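Flikari extends surface hygiene testing service to shared workplaces and clinics

Plestdale, 1st April

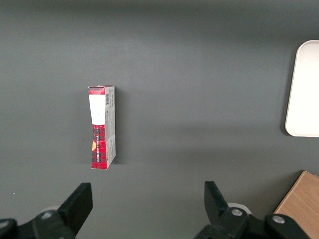
Flikari, the contract testing laboratory, has extended its surface hygiene service to cover shared desks, reception counters and treatment room worktops. The service was previously open only to food preparation sites. It measures how much bacterial material remains on a hard surface after routine cleaning, and how that level changes over the working day. Dark matt surfaces, such as the charcoal-grey tabletop on which the tall red and black tartan box is standing, are included in the standard price, as are gloss laminate, stainless steel and sealed timber. Soft furnishings, carpets and unsealed wood remain outside the scope of the test.

The extension follows a trial carried out in February at Dekstead, a serviced office building in Plestdale. Samplers took 1,458 swabs from desks, door plates, kitchen counters and meeting room tables. Each location was sampled before cleaning, within an hour after cleaning, and again at the end of the day. The cleaning products and the hours worked by the cleaning contractor were left unchanged for the whole of the trial.

Results showed a wide difference between surfaces of the same type in the same building. Contact time was the factor most closely linked to a poor reading. Where disinfectant was wiped away at once, counts after cleaning were often close to those recorded before it. Where the surface was left wet for the period stated on the product label, counts fell and stayed lower until early afternoon. By the end of the day, the difference between the two groups had largely closed on kitchen counters but was still measurable on meeting room tables.

"Most sites hold a signed cleaning record, and the record is usually accurate as to what was done and when," said Pejman Najafi, technical manager at Flikari. "It does not say what was left on the surface. A swab result gives the site a figure to put beside the signature, and if the figure is poor we can generally tell from the pattern whether the cause is the product, the dilution or the time allowed."

Sampling follows a fixed procedure. A square of 100 square centimetres is marked with a sterile template and swabbed in two directions with a pre-moistened swab. The swab is sealed in a neutralising solution, which stops any disinfectant residue from continuing to act in transit. Samples are kept chilled and plated on the day of collection. A total count is reported after 3 days of incubation. Tests for named organisms, including Staphylococcus aureus and the Enterobacteriaceae group, can be requested at the time of booking and take longer.

Areas smaller than the template, such as light switches, taps and card readers, are swabbed whole. They are reported per item, and the figures should not be compared with those for flat surfaces.

The service does not detect viruses. Sites that need evidence of viral removal should use the product manufacturer's test data together with a written cleaning method, and Flikari can review such a method on request. A low bacterial count should not be read as proof that a surface is free from all infectious material.

Laboratory work for the extended service will be carried out at the Dvořáček building, where Flikari has fitted out a second plating room and an additional cold store. The building takes deliveries from couriers until early evening. Reports are issued by email as a table of results with a site plan, and raw counts are supplied in a separate file for customers who keep their own trend records.

Bookings are open now for sites within some 9 miles of Plestdale. Customers further away can order a postal kit containing swabs, templates, chilled packaging and an instruction sheet. Postal samples must reach the laboratory within 24 hours of being taken, and any that arrive above the stated temperature will be rejected and the customer informed. Replacement swabs are charged at cost.

Existing food sector customers do not need to take any action. Their sampling schedules, limits and report formats are unchanged.

About Flikari

Flikari provides microbiological testing of surfaces, water and packaging for small and medium-sized businesses. Its laboratory and office are in Plestdale.

Media and technical enquiries should be addressed to Pejman Najafi at the Plestdale office.

Ends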